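Visit to the Vedar paper mill, 6 Apr 2022

We got to Flimden on the early bus and walked up from the station to the mill. Theresia Gisler met our group at the gate and handed out ear plugs. She has run the visits for two years and keeps them short, which suited me.

The tour starts in the pulp room. Old cotton rags come in bales from Ambrosio, a textile sorter across the valley, and are cut, soaked and beaten in a long tub. The beater is loud and the floor slopes toward a drain, so wear shoes with some grip.

Next is the vat room, where sheets are still formed by hand. Nobuhle Magagula dipped the mold, shook it twice and turned the sheet out onto felt. She makes 300 sheets on a good day. Two of us had a try, and both of our sheets came out thick at one corner – she put them back in the vat.

Drying is done upstairs in the loft. The shutters are opened by hand depending on the weather, and in September the paper can take several days. I liked this floor best. It smells of starch and old timber, and you can see down to the Kisuvholm road.

The shop sells seconds by weight. I bought a pack of 80 small sheets with rough edges, good enough for letters. Tea was included in the ticket, but there was no lunch, and the bakery in Flimden closes at one. The bus back leaves from the other side of the bridge.
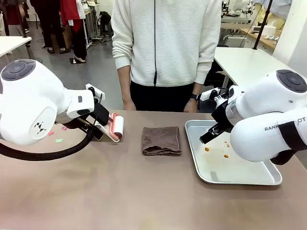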